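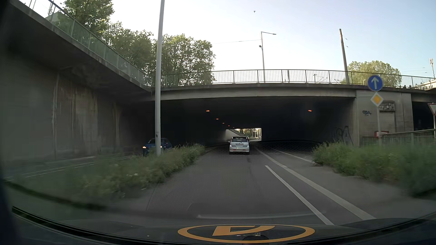

**Gedell: second album, a June tour, and a new singer on half the songs**

Jan 25, 2019

Gedell put out the track list for their second album last night. It's called *Madeden*, it has eleven songs, and it comes out in the spring on Ulard, the same small label that did the debut. The label hasn't given a day yet. Preorders opened with the announcement, and the page was slow for the first hour, so if your order didn't go through, try again before writing to the shop. Several readers were charged once and got no confirmation email. The emails came this morning.

If you only know the band from the two songs that ended up on everyone's playlists, the short version is this. Gedell is a five-piece guitar band with a keyboard player who also sings. They started out playing covers at a student café, signed with Ulard after their second EP, and have spent most of the time since then on the road. The debut was recorded in less than two weeks and sounds like it. Some fans prefer it that way. I like the songs more than the recording, and I've always thought the live versions were better.

*Madeden* was done more slowly. The band worked on it over most of a year, stopping to play shows, and the label notes say that four of the songs were recorded twice. The drums are louder than on the first record, at least in the preview clip, and there's a lot less echo on the vocals. The bigger change is that the keyboard player sings lead on five of the eleven songs. On the debut it was one, and that one was hidden at the end.

The preview clip runs 90 seconds and has pieces of six songs in it. The third piece is the one they've been closing with since the fall, the slow one that starts with only bass. Fans have been calling it "Porchlight" from the first line, but on the track list it's "Leave It On." The song that used to be called "Figueroa" at shows is still called "Figueroa," and it opens side two of the vinyl.

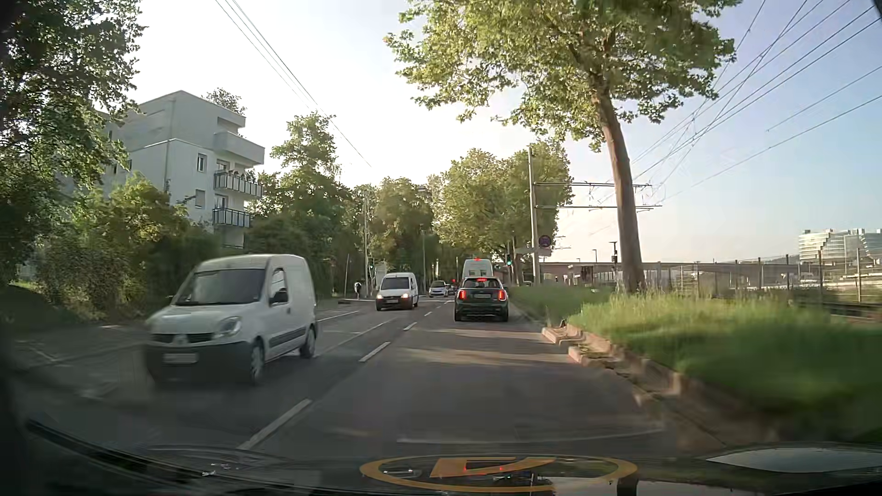 *City road with a white Renault van in the oncoming lane.*

**Formats**

There are three versions: CD, black vinyl, and a green vinyl limited to 3571 copies. The green one comes with a folded lyric sheet and a download code. The black one has the code but no lyric sheet, and the CD has a regular booklet. The songs are the same on all of them. A Japanese edition with a bonus track was mentioned in an interview last year, but it isn't on the label page, and I wouldn't hold off on ordering because of it.

Ulard ships from one warehouse, and postage outside the country is high. For the debut, some of us put in a group order and split the cost, and that can be done again if enough people want it. Write to the usual newsletter address with your country and the format you want. Please don't send money yet.

**Tour**

The tour starts in June. Ten cities are listed and two more are marked "to be confirmed." The biggest room is the Figueroa Hall, which holds 2055 people with the floor standing and fewer with seats in. The band hasn't said which setup they'll use. The song isn't named after the hall, by the way. They wrote it before they had ever played there — it's the name of a street.

Newsletter readers asked about the presale. It opens one day before the general sale, and the code will be sent to everyone who has preordered any format of the album directly from Ulard. Orders from other shops don't count. The limit is four tickets per person for the hall and two for the smaller rooms.

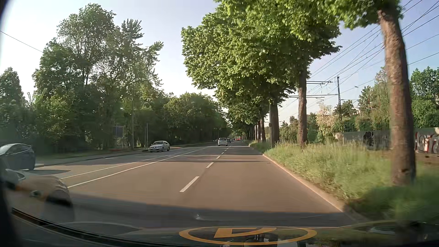 Most of the smaller rooms are places they have played before, and they sold out quickly last time. If you're choosing between a small room and the hall, the small rooms have earlier start times and no support act. The hall show has support, not yet named. Under-16s need an adult with them at all of the venues except one, which is over-18 only and is marked on the tour page.

VIP packages are not being sold. The band did a signing after each show on the last tour, with no extra ticket, but the label says not to expect that at every stop this time.

**Other bits**

The video for the first single has been shot. The single will be either "Leave It On" or "Second Coat," depending on which interview you read. It should be out next month.

The debut is being repressed on black vinyl. Secondhand prices have gone up a lot over the past year, so if you've been looking at a used copy, wait for the repress.

The lyric translation page has been updated with the second EP. Two verses are still marked as guesses. If you can hear what's being sung at 2:10 in the last song, send it in.

Next issue will have the full list of venues with door times, and a review of the single if it's out by then.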